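Jiltside Folding Set

README for the laundry recordings made by the Jiltside robotics club

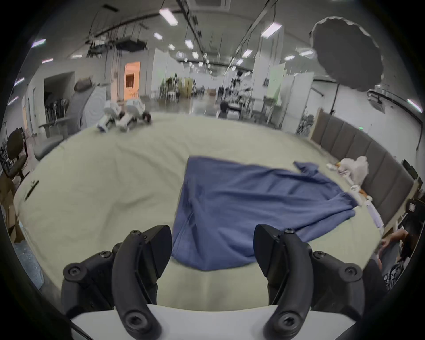

We set out to teach a robot to fold a shirt. Two terms later we have a folder of recordings of people folding shirts, slowly and with the wrong tool, and a robot that can find a sleeve if the sleeve is where it was last time. The recordings are the useful part, so they are what you get.

What is in the set

There are 558 episodes. An episode is one attempt at one task by one person using the hand-held gripper, and it lasts as long as the person's patience. Of these, 284 are marked "clean", meaning the task was finished and both labellers agreed it had been finished. The remainder are marked "partial" or "abandoned". We have left them in. Paula Neagu wanted them deleted and lost the vote, and would like that noted.

Tasks

flatten: start with a crumpled garment, end with one you could reasonably fold
sleeve_in: bring one sleeve across the body of the shirt
half_fold: fold once, along whichever line the shirt allows
pick_place: lift the garment and put it down somewhere else on the bed
bag: put the garment into a plastic bag (hard, see Known problems)

Who did the folding

Fourteen club members took turns. Each has a number in the episode file and the numbers were drawn out of a mug, so please don't read seniority into them. Operator 3 is left-handed. Operator 9 folds everything into thirds whatever the task says, and those episodes are labelled half_fold under protest.

Folder layout

episodes/ has one folder per attempt, with the video, the finger opening over time and a short text note
labels/ has two spreadsheets, one per labeller, plus merged.csv
splits/ has train.txt, val.txt and test.txt
scripts/ has whatever Unathi was using in September, with comments added afterwards

The test split is 32 episodes, all of them on garments that don't appear in training. Please leave it alone until you have something to test. Our first team looked at it early, got a splendid score and then had to explain the score to Reshma Zwane.

How labels were made

Zodwa Botha and Unathi Adams watched every episode separately and wrote down the task, the outcome and the moment the fingers first closed on cloth. Where they disagreed, the episode went to Lerato Shezi, whose decision is in merged.csv under "final". The column called "final2" is what she decided after lunch. Use final2.

Known problems

1. Blue clothes are over-represented. Members brought in what they could spare, and we are evidently a blue sort of club.
2. The bag task has a poor success rate. Thin plastic clings to the garment, the fingers and the operator. If your model does better than we did, write to us, gently.
3. In the early episodes the finger opening is recorded upside down: 0 is open and 1 is closed. The script fix_fingers.py turns it the right way up. Running it twice turns it back again.
4. The bedding moves. We never pinned the sheet down, and a good pull on a shirt sometimes takes the sheet with it. Those episodes carry the tag "sheet_drag".
5. Other people wander through the background. The room is shared and we gave up asking. Anyone recognisable was asked for permission, and episodes where they said no have been taken out, which explains the gaps in the numbering.
6. The text notes were typed by the operators straight after each attempt. Some are helpful. Several say only "no".

Baseline

Our own model is called Katitz. It does flatten tolerably and pick_place well. On half_fold it produces a shape we have been calling the samosa. Training settings are in scripts/katitz_config.txt, and the learning rate in there is the one that worked, despite the comment beside it saying otherwise.

Using the set

Free for teaching, clubs and coursework. If you use it in a competition entry, say so in your write-up, and be kind about item 3. For anything you mean to sell, ask first. Please don't try to work out who the operators are, particularly operator 9, who has heard enough about thirds.

Still to do

Towels. A second pass over the sheet_drag tags, which Zodwa thinks are too generous. A proper name for final2. Socks were proposed and have been put off until everyone who proposed them has graduated.

Corrections go to Lerato, with the episode number in the subject line.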